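Chapter 2
Look Up: Ceilings, Pipes and the Rooms Under Them

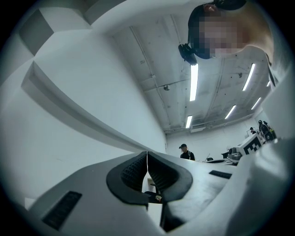 Figure 2.1 Thin pipes and conduits run in straight lines across a white-painted concrete ceiling.

I spent my first year in Dirnstead renting a room with a ceiling a lot like the one in Figure 2.1, and I'm a little embarrassed to say how long it took me to look at it properly. I knew the floor by heart (every creak!), but the ceiling was just the white stuff overhead. Then one December night a pipe started knocking, and I lay there trying to follow it with my eyes from one wall to the other. I've been a ceiling person ever since.

In Chapter 1 we measured floors and walls. Now we tip our heads back. When a ceiling is left exposed, you get to see things a dropped ceiling would hide, like scuffs, faint stains and the routes somebody picked for the conduits. I love that part – it's like reading the notes in the margin of a used book.

We'll start with paint on bare concrete, move on to pipes, and finish with the Liva building, where my students and I mapped 19 rooms on graph paper. Before you read on, grab a pencil and sketch the ceiling you're sitting under right now. Put in every line you can find, even the wobbly ones. Keep the sketch handy, you'll need it for Section 2.1.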